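The Year My Son Stopped Sleeping (and So Did I)

By Raíssa Holanda

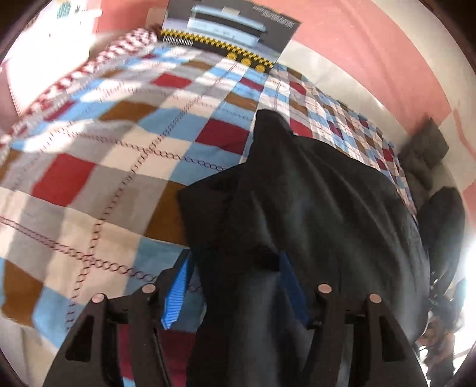
I used to be pretty smug about bedtime. My daughter slept through the night at nine weeks, and I gave advice about it at parties. Unasked-for advice! To women holding coffee in both hands! If you were one of them, I owe you a muffin and an apology.

Then came Teo, who slept fine until he was four and then quit, the way you'd quit a gym. It started in January, right after we moved from Oltbridge to the apartment on Jadside Avenue. He'd go down at eight, sweet as anything, and at 1:15 I'd hear feet in the hall. Then breathing. Then a voice an inch from my ear saying, "Mama, are you using your eyes?"

I was not using my eyes.

The first few weeks I walked him back to bed, just like the books say. No talking, no fuss, kiss on the head. Some nights I did it once and some nights I did it until the garbage truck came. My husband took turns with me, in theory. (He sleeps like a couch.) I bought the night-light that turns green at wake-up time, and Teo figured out in two days that if he unplugged it and plugged it back in, it was morning.

I tried a sticker chart. I tried a later bedtime, an earlier bedtime, a banana before bed, no banana. I read 64 pages of a sleep book my cousin swore by and fell asleep on page 65 with my glasses on. At work I called my manager "sweetie" on a call with the whole Tanasarn account team listening. She was very nice about it, and she has brought it up every week since.

What I couldn't get past was the feeling that I'd caused it. We moved him. We gave away the old crib mattress he liked to lie on. I went back to full-time. At 3 a.m. you can build a really solid case against yourself, and I had exhibits.

So I called Encarnación Iglesias, who ran the toddler room at our old daycare and raised four kids of her own in a two-bedroom house. I was hoping for a trick. She let me talk for a long time, and then she asked what Teo did when he got to my room.

"He wants to get in," I said.

"And then?"

"And then he sleeps."

"So he knows how to sleep," she said. "He wants to know where you are. You moved his whole house, mija. He's checking."

I cried a little, standing in the laundry room with a sock in my hand. Then I asked her what to do about it, and she said she'd put a mattress on the floor by her bed for her youngest and left it there until he got bored of it. Her second one had needed something completely different. She couldn't remember what.

We put down a camping pad. The rule was that he could come in whenever he wanted, but quietly, and he didn't need to wake me up to tell me. He still told me, for a while. Then he'd just pat my arm -- one pat, like he was punching a time clock -- and lie down.

I know plenty of people who'd say we gave in, and my mother is two of them. Maybe we did. My daughter, who's nine now, thinks the whole thing is unfair and has asked for a camping pad of her own, in the kitchen, near the cereal.

He came in every night for a while, then most nights. Last week he came in twice. I've noticed I wake up at 1:15 anyway and lie there listening for feet, and when they don't come I go down the hall and check on him. I stand in the doorway a minute. Then I go back to bed, and some nights it takes me an hour to drop off.

I haven't given anybody sleep advice since winter. A woman at the park asked me the other day how I got my kids to sleep, and I told her about the camping pad and the banana and then said I had no idea, really, and did she want half my sandwich. She did.

Contact us | © 2024 Cladik Family Magazine | Back to top

We use cookies to remember your preferences and see which stories get read. By continuing to browse, you agree to our cookie policy. Accept | Manage settings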